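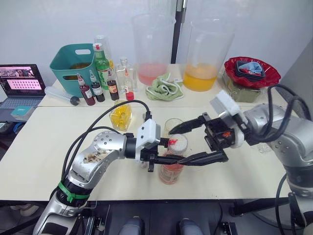

*左右两只夹爪，中间是玻璃罐和小玻璃杯，再近一点就要碰上了*

6月14日，热，实验室空调又只吹一个角。

终于把拖了好久的夹爪对比开了个头！上个月我就在本子上写“下周换指垫”，写了三遍，每遍都是下周。今天早上到得早，咖啡还没喝完就先把工具箱翻出来了，心想再不拆，这两包指垫就要在抽屉里过年。

先记一下都在比什么，免得过几天自己看不懂：

- 指垫：Vandness 的网格纹，对 Saltberg 的光面软垫
- 控制器参数：Jayasinghe 那台，默认刚度和我自己调软的一版
- 视角：头部相机和腕部相机，看哪个对遥操作的人更友好

三样一起比其实很不科学，我知道。按道理应该一样一样来，可是每换一次指垫就要重新标零位，标完零位又想顺手试试参数，试着试着就混在一起了。所以今天的笔记只能算摸底，正式的表等参数冻结以后再填。

桌上摆的还是那套杯杯罐罐，玻璃罐、小玻璃杯、竖纹杯、塑料瓶，后面一排带颜色的瓶子和两个大透明水壶。我特别喜欢这一套（虽然收拾起来很烦），透明的东西最会欺负人。换成方木块的话，哪家的指垫都能抓，抓一整天也看不出差别来，白忙。

**上午，光面软垫**

先装的 Saltberg。装起来是真舒服，卡扣一推就到位，不用螺丝刀。我在心里给它加了好几分，结果一上玻璃杯就扣回去一半。空杯子没问题，夹得又稳又安静；杯子里有点东西以后，抬到一半会慢慢转，像是在指头中间打了个哈欠，歪过去一点，再歪一点。不掉，就是歪。要是后面接倒液体的动作，这个歪法就很要命，因为我给的倾角和杯子真正的倾角已经对不上了。

我试着把夹持力往上加，歪得少了，可是碰到薄塑料瓶又不行，一夹就凹，凹完瓶身上那道棱顶着软垫，松手的时候还会把瓶子往前带一小截。来回调了快一个钟头，力大了瓶子委屈，力小了杯子打转，中间那一段能用的范围窄得像门缝。要么就得按物体切换夹持力，我不太想走那条路，切来切去数据会很乱。

光面垫也有好处，得公平一点：放下的时候特别干脆，指头一开就离开了，没有拖泥带水。还有擦起来省事，拿布一抹就行。

有一条不知道算谁的：软垫用到后面，手感跟刚装上那会儿不一样了，最后几次明显更滑。是沾了手上的油？还是材料本身就这样？先记着，下次开工前拿酒精擦一遍再比。

**中间插一段，两只手凑到一起**

双臂配合的那组动作，今天最怕的是两边夹爪打架。我想让左手去罐子那边，右手去小杯子那边，而罐子和杯子偏偏离得近（我自己摆的，怪谁），两只爪从两头往中间伸，指尖对指尖，看得我脚趾都抠紧了。

Jayasinghe 的控制器默认刚度很硬，好处是指哪打哪，坏处是万一蹭到什么，它不会让。我调软的那版会让，可是让得有点太客气，悬停的时候末端会轻轻浮动，像人举着胳膊举久了。最后折中，靠近的时候用软的，到位以后再切硬的。切换那一瞬间会有一个小顿，耳朵听得出来，咔的一下。延迟我从日志里看了一眼，大概101毫秒，比我猜的长。上次问过 Stedau 那边的技术支持，回复说固件更新以后会短一些，更新排在8月。行吧，八月。

还有线缆！每次都忘记写线缆。两条臂上的黑线绕得很高，手腕一转大角度，线就跟着甩，我总疑心它会扫到后面的瓶子。下次先把线重新理一遍，扎带买粗一点的，家里那包细的别拿来了，上次就崩过。绑的时候手腕那头要留余量，转到底也不能绷着。这条画个星号，★。

午饭吃的楼下凉面，花生酱给得太多，下午困得要命。吃饭时还在想指垫的事，拿筷子夹黄瓜丝，夹着夹着发现自己在研究筷子头是方的还是圆的。方的夹得稳。圆的会转。嗯。

**下午，网格纹指垫**

Vandness 这副装起来就没那么友好了，要拧很小的螺丝，我掉了一颗在地上，趴下去找了半天，起来的时候头还磕了一下桌沿。螺丝找到了，脾气也上来了。装好之后标零位，第一遍标歪了，左右指不对称，重来。

但是！抓杯子的手感真的不一样。那个竖纹杯上午是最让我头疼的，杯壁一棱一棱的，光面垫只能搭在棱上，接触面很小，稍微偏一点就转。换成网格纹以后，同样的夹持力，抬起来再倾斜，杯子跟着手走，没有那种慢半拍的感觉。我连着做了好多遍，越做越起劲，差点忘了要保存日志（存了，编号停在1542，写在这里备查）。

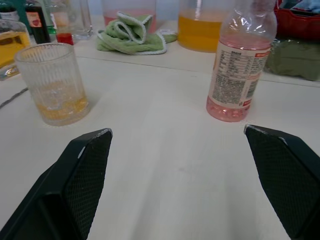
*腕部视角，张开的两根指头，指垫上的网格纹，左边是那只竖纹杯*

腕部相机的画面我也想多说几句，这是今天最大的意外之喜。以前我总觉得腕部视角没什么用，画面底下永远杵着两根手指，看着就挡。今天认真用了一下午，发现两根指头在画面里反而是最好的尺子，东西在不在正中间，一眼就知道。头部相机看全局很好，两条臂在哪、会不会撞，都靠它；可是到最后那一小段，指尖和杯壁之间还差多少，从上面看真的看不出来，我之前全靠蒙。

缺点也有：高一点的东西瓶口会跑到画面外面去。粉色那瓶，标签上密密麻麻的小字都在画面里，偏偏瓶口不在。要对准瓶口的动作就得切回头部相机，或者把腕部相机的仰角抬一点。抬多少？抬多了指尖又看不全。这个角度值得单独花半天去试，我打算在支架上画几道刻度线，一格一格挪，不要再凭感觉掰了，今天掰了几次，掰完就忘了原来在哪。

还有反光。白桌面加顶灯，画面下半截有一层亮亮的雾，指头合拢的时候影子落在桌上，看着软绵绵的，边缘不清楚。人看没关系，要是以后拿去做训练数据，我有点担心。想过铺一块深色的垫子，可是换了桌面，之前录的那些就和新的对不上了……先不动，至少这一轮对比做完之前不动。

曝光我改成了手动，自动曝光的时候夹爪一靠近白色的东西整个画面就跟着暗一下亮一下，看久了眼睛累。手动以后稳多了，代价是傍晚得自己记得调，我肯定会忘。

**网格纹的问题**

夸完了也要骂。第一，放下薄塑料瓶的时候会粘一下，指头已经张开了，瓶身还被纹路带着晃，晃两下才站定。空瓶比装了东西的明显。第二，纹路里容易藏脏东西，擦的时候得用小刷子，一格一格地刷，刷得我像在给它洗牙。第三，贵。报价单上两副指垫加一套备件是1794，我看到的时候把小数点找了两遍，没有小数点。Saltberg 那副便宜得多，坏了也不心疼。

塑料瓶本身也很烦，肩膀那里皱巴巴的，每夹一次形状都变一点，第一次和第十次几乎就是两个瓶子。以后是不是该规定一个瓶子用多久就换？不然指垫的差别和瓶子的差别搅在一起，谁也说不清。想到这里觉得上午那部分关于瓶子的结论可能也要打折，用的是同一个瓶子，上午它挨的力还更大，下午的 Vandness 接手的是个已经被捏过好多次的瓶子，对它不公平。也可能反过来，软了更好夹？不知道。重做。

唉，写到“重做”两个字手都酸。

**目前的想法，先别当真**

玻璃类的我偏向网格纹，差距挺明显，不用等表格我都敢讲。薄塑料还没定，两家各有各的毛病。控制器那边，软硬切换的方案先留着，阈值再找找；要是8月固件真能把那个顿去掉，今天这些折中就都不用了。相机就两个都开着，遥操作的屏幕分成左右两半，左边头部右边腕部，我试了一下，脖子会累，但是撞到东西的次数肉眼可见地少了。

有个歪主意：左手装网格纹，右手装光面，让左手专管杯子罐子，右手专管瓶子。双臂嘛，本来就不一定要一模一样。可是这样一来左右手就不能互换任务了，脚本得改，标定文件也得存两份，想想就头大。但还是想试。明早如果没有别的事就试一下，只试抓和放，不碰倒的动作。

下次要带/要做的：

1. 粗扎带，理线 ★
2. 小刷子（家里那把旧牙刷就行）
3. 酒精，开工前两副指垫都擦
4. 新塑料瓶，多买几个，要同一种的
5. 支架画刻度
6. 磁性螺丝刀！！不要再趴地上了
7. 问 Stedau 切换延迟能不能提前给个测试版固件

收工前把日志拷到硬盘，拷到一半提示空间不够，删了一堆去年的旧视频，腾出39个G，勉强够。删的时候还点开看了两段，那时候的抓法真粗鲁啊，夹爪直直地怼下去，杯子居然也没事。看得我又好笑又有点想念，那会儿胆子比现在大多了。

桌子懒得全收，反正明天还要接着摆。后面的毛巾倒是该洗了，也懒得。夹爪回零位，断电，电脑合上。走到楼下想起来腕部相机的手动曝光值没记，又爬上去抄了一遍，抄在便签上，贴在键盘右边。

膝盖有点疼，趴地上找螺丝找的。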